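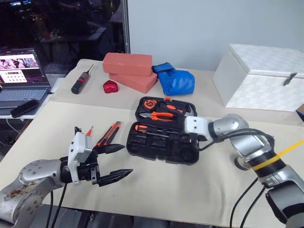
**Wednesday, after lunch**

Kit audit, day one of what Flernunley optimistically called "an hour's work." Kam-wah Chow wants every household kit on the shelf checked against its list before the Grirnard order goes out, and there are 200 on the shelf. Started with the black case with the orange latch. Tape measure and pliers are in the upper half, screwdriver lying in the lower above the bit holder. The utility knife is out on the table next to the little red-and-white handled tool, which I can't find on any list, ours or Fiston's.

Pace so far: 6 kits before coffee, 5 after. Coffee is under review.

To do:
- ask Panyasiri if they changed the molded tray again
- new labels, bigger type
- find out who signed for the knife blades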